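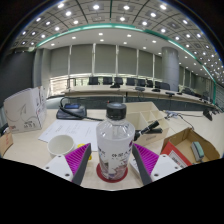 About Lasetti

Lasetti is an independent test shop for robot end-of-arm tooling. We try out grippers, wrist cameras, arms and controllers for people who have to choose between them, and we write up what we find. We don't build or sell hardware and we take no commission from anyone who does.

The business was started by Réka Orbán, a mechanical engineer who had spent years specifying grippers for packing lines from catalogue figures and then replacing them. Her first customer was Firnlow, a parts distributor that wanted two finger designs compared before placing an order. That report ran to 34 pages. We've kept them shorter ever since.

What we test

Most of our work is on two-finger grippers, both arm-mounted and hand-held. Hand-held units let us try a finger shape on everyday objects before anyone programs an arm, and they show quickly how a soft ribbed pad behaves next to a rigid plate. Bottles, cups, markers and staplers are all on the standard object list. Clear plastic is on it too, as it gives wrist cameras more trouble than almost anything else.

For cameras we compare field of view, colour, delay and how much of the workspace the fingers block. A very wide lens takes in most of a room but bends straight edges, and some customers' software copes with that better than others.

How we work

A standard comparison is 30 objects and 3000 grasps, split evenly between the products under test. Every failed grasp is logged with the object, the approach angle and the pad fitted. Customers get the full log as well as the report — including the runs that went badly for the product they were hoping to buy.

Longer wear trials are done at our Gosatthorpe workshop on a fixed arm we call Erdős. Pads are weighed and measured at the start and again at the end.

Working with us

We book comparisons in the order they come in and close for the month of August. Send us the part numbers, the objects you need to pick up and the controller you plan to use, and we'll reply with a test plan and a price. Loan units are returned with their pads in a labelled bag.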